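# Cups, Tables and Who Washes Up: My Term Project on the Umden Hall Kitchen

Report for the Purnico module, handed in 5/24/26

I picked the shared kitchen in Umden Hall for my project mostly because I live above it and I was tired of never finding a cup. That's not a very academic reason, I know, but my tutor said to start with something that bugs you, and this bugs me every single morning! There are 30 of us on two floors, one sink, and a cupboard that was supposed to hold everything.

My question was pretty simple: where do the cups go? I wanted to know how long one stays out before it gets back to the shelf, and whether changing the shelf (or the table, or the rules) would make that any shorter.

## How I did it

I made a log sheet and taped it inside the cupboard door. Anyone who took a cup wrote down the time, and wrote it again when they brought it back. I kept this going from December until the spring break and ended up with 1296 lines, of which I had to throw out 261 because the second time was missing. I typed the rest into a spreadsheet over a couple of long evenings - my handwriting is bad, but wow, some people's is worse.

I also looked at what the cups were like. Ours are a mix: chipped mugs from past residents, a set of tall glasses, and the light plastic ones we bought with the Swati fund money when we kept breaking things. The plastic ones turned out to be the most interesting part of the whole project. People treat them as if they don't count. A mug gets carried back to the sink, but a plastic cup gets left on the table, and once there's one on the table there's soon another beside it.

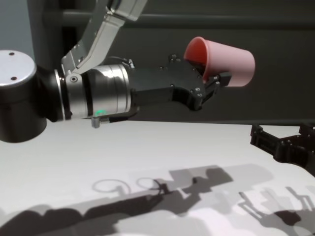 Miyuki Kobori read my first draft and thinks I'm being unfair to plastic. She says they get left out because they're the ones people grab for a quick drink of water, and you always figure you'll want more in a minute, so of course you don't put it away. She'd rather I compared the drinks than the cups.

I think she has a point. My sheet didn't ask what anybody was drinking, so I can't check it now, and if I did this again that column would go in first. What I can say is that mugs were mostly back the same evening, while plastic cups could stay out for up to 5 days. (Five days! For water!)

## What I changed

After the break I moved the plastic cups from the top shelf to an open rack next to the sink. The rack is a Drotach one, secondhand, and it wobbles unless you fold a bit of card under one foot. I left the mugs where they were so I'd have something to compare with.

The first week was a mess, with people putting cups in the rack unwashed - my fault, I hadn't put a label on it. Once the label was up it went a lot better. Returns got quicker for the plastic cups and stayed the same for the mugs. I didn't log this part for as long as the first part, so please don't lean on it too hard.

## Problems

Some people stopped filling in the sheet when the pen vanished, and I didn't notice for a while. I also live there, which means everyone knew it was me, and a few neighbors told me they'd been tidier than usual because of it. I don't know how to fix that short of studying some other kitchen.

The rack is staying for now, and the sheet has come down. I've kept the spreadsheet in case next year's group wants to add the drinks column.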